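Home | Rates | Opinion | Archive | Contact

We use cookies to remember your settings. OK

Before You Buy the Battery, Fix the House

April 24, 2022

I've wanted a home battery for years, and I'm still not buying one. My neighbors in Naltuscombe think I've lost my nerve (two of them just got theirs, and boy, do they love showing you the app). But I sat down with my February electric bill, all 918 kilowatt-hours of it, and I couldn't get past how much of that was heat leaking straight out through my attic hatch.

The salesman from Nirico was very nice about it! He had charts. What he didn't have was a single question about my windows, my ducts or the ancient freezer in my garage, and I think that's a problem with how these things get sold. You're sold storage for power you maybe didn't need to use in the first place.

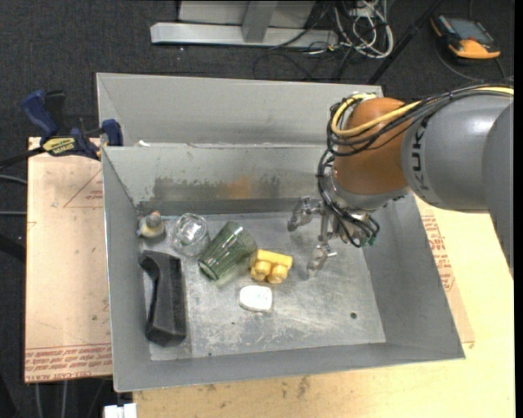 A reader, Lu, wrote in to tell me I'm missing the point, that a battery is for outages, and that no amount of caulk ever kept a refrigerator running through an ice storm. Fair enough, Lu. If I had medicine to keep cold, I'd have signed already.

Still, we've had 2 outages since I moved here, and the longer one lasted 65 minutes. I ate crackers and went to bed. For $1,000 I can get the attic done properly and the hatch sealed, and I'll notice that every cold night of the year.

So that's where my money's going first. Maybe then I'll call the folks over in Skullau, who I hear will size a battery from your real usage, and ask them for a smaller one.

Contact us | Copyright 2022 | Back to top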